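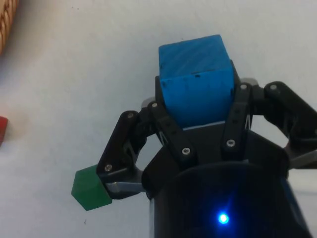
Tuvulex Pharmacy Benefit Planner, reviewed

Tuvulex sells a desktop program for small employers who want to know what a drug benefit will cost them before they sign for it. It takes a claims file, a formulary and a contract, and returns a projected spend by drug class, by plan member and by quarter. I used it on the renewal for a self-funded plan at a parts distributor, alongside the spreadsheet I have kept for several years. The license was paid for out of my own practice.

Setup

Installation took 10 minutes. Loading data took most of a Wednesday. The program expects claims in its own column order and will not guess. If the file from your benefit manager has the fill date ahead of the drug code, the import stops at the first row and reports a type error without saying which column caused it. There is a mapping screen, but it sits under the Reports menu, and the manual mentions it only in the appendix on archived plans.

Once mapped, the layout can be saved and reused. The second import went through without a fault.

Drug codes are matched against a table that ships with the program and is refreshed monthly. Mine was current through July. Unmatched codes go to a holding list, where they can be assigned by hand or dropped. Compounded drugs nearly all end up there. Vaccines billed under the medical side do not appear at all unless you load a medical file as well, and the program gives no warning that they are missing.

Contract modeling

The contract module is the reason to buy it. You enter the discount terms, the dispensing fees, the rebate guarantees and the exclusions, and the program reprices every claim under those terms. It handles both spread pricing and pass-through pricing. It also lets you set a different definition of "generic" for each contract, a point that matters more than the headline discount. A benefit manager who moves single-source generics into the brand bucket can meet a generous guarantee on paper while the plan pays more per fill.

I ran the distributor's existing contract against two offers. The lower advertised discount produced the lower net cost once the exclusions were entered. My spreadsheet had reached the same ranking, but it needed a separate tab for each definition and I would not have wanted to hand it to anybody else.

Rebates are less well served. The module assumes they are paid on a fixed lag, which you choose from a list. Actual rebate payments come in late, in pieces, and with corrections to earlier quarters. There is a field for adjustments, but it accepts a single figure per contract year. Corina Rainer, who audits pharmacy contracts and shared her test files with me, enters the adjustments in her ledger and leaves the field blank. I ended up doing the same.

Price limit scenarios

The current version adds a policy tab. It is meant to show what happens to plan cost if a state sets an upper payment limit on certain drugs, or ties what private plans pay to a public reference price. You pick the drugs, enter the limit, and choose an assumption for how the manufacturer responds: no change, lower rebates, or withdrawal from the formulary.

The arithmetic is sound and the screen is clear about what it is doing. My objection is to the default. The tab opens with "no change" selected, so a first-time user will see the full price cut come through as savings. A maker who is told to charge less at the counter has every reason to take back the rebate, and for a plan that already collects a large rebate on a drug, the net effect of a limit may be close to nothing. Switching to "lower rebates" on the distributor's file removed almost all of the projected savings on two of the drugs I tested. The program should open on that setting, or make the user choose.

The third assumption, withdrawal, is cruder. It moves members to the next drug in the same class and charges that price. It does not model members who stop treatment, and it does not add any medical cost. Anyone using this tab to argue for or against a ballot measure should read the method note first.

Reports

Reports export to PDF and to plain text. The summary page is good enough to give to an owner. The detail pages run long and repeat the contract terms in every header. Charts cannot be edited, and the color key is lost when printed in black and white.

Member data can be masked before export. Masking is off by default — a poor choice for a program that handles prescription records. Turn it on under Preferences before loading anything.

Support

I wrote to support three times. Two answers came the same day and were correct. The third question, on how mid-year formulary changes are dated, was passed to a developer, Evaristo Leone, who confirmed that the change takes effect on the first of the month no matter what date is entered. He said it would be fixed, without giving a date.

Compared with Ison

Ison covers much of the same ground and runs in a browser. Its import is easier and its rebate ledger is better, with a line for each payment. Its contract module allows only one definition of generic across all contracts, and it has nothing like the policy tab. For a plan with simple terms, Ison is less work. For comparing offers with different exclusions, I would use Tuvulex.

Rating: 3 out of 4. The missing point is for the defaults.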